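Confessions of a Second-Row Parent-in-Law of Rugby

I took the job of team manager at Jelthorpe the way most people take it, by going to the bathroom during the annual meeting. When I came back there was a clipboard on my chair. I have now done two seasons with that clipboard and I would like to set down what the work consists of, mostly so my family will stop telling people I coach.

I do not coach. I have never told a grown man where to put his feet in a scrum and I hope to die without doing it. What I do is jerseys, ice, mouthguards, the bus, and a folder of medical forms in which four different players have listed their emergency contact as each other.

The jerseys take up the most room in my life. We ordered the current set from Keskinen, in a green I would call hopeful, and they arrived in sizes that suggest a team of either jockeys or refrigerators. Our number eight wears the one with the split seam since it's the only one he can get out of without help. I wash them at home. The filter on my machine has given up more of the Jelthorpe pitch than the groundskeeper has ever put down, and I've thought about bringing it back in a bucket.

Then there is the bus. The away game at Clilloleck is a 390-mile round trip, and the league puts it in October every year, when the heater on the bus has not yet remembered it has a job. The charter ran us $3,000 this time. We raised it with a raffle, a car wash, and a quiz night where the front row came last and asked for a recount.

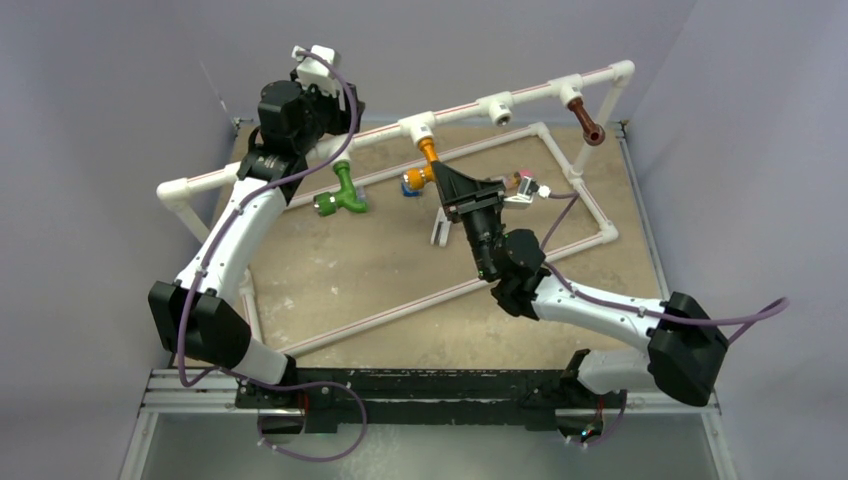
A reply came in under my last post to say that I was wrong about the Clilloleck trip, that it's the only weekend of the season when the backs and the forwards speak to each other, and that if I cancel it I can find somebody else to play hooker. Fair enough. I wasn't going to cancel it. I was going to complain about it at length, and I feel that's covered by the clipboard.

We lost up there, by the way. It was close until halftime, and then they brought on a substitute the size of a garden shed who turned out to be quick. I spent the second half taping fingers and looking for a contact lens in mud. I found a contact lens. It was not the one we'd lost.

The ride home was better than the result deserved. Somebody had bought 50 chicken nuggets at the rest stop and they went up and down the aisle like a collection plate in reverse. The backs sang. The forwards sang something else. I did the forms by the light of my phone and discovered that our fly-half has been allergic to penicillin for two years and had filed this under "hobbies."

Next season we're supposed to be moving all of it online, the forms and the dues and who's driving whom, using a thing called Felance. I've had the login for a month. So far I have used it to upload a picture of the clipboard.

Training starts again at seven in the evening, same field, same gate that doesn't open unless you lift it. Bring your own water bottle. If you borrowed the big orange cooler after the last home game, I know which of you it was, and I'd like it back with the lid.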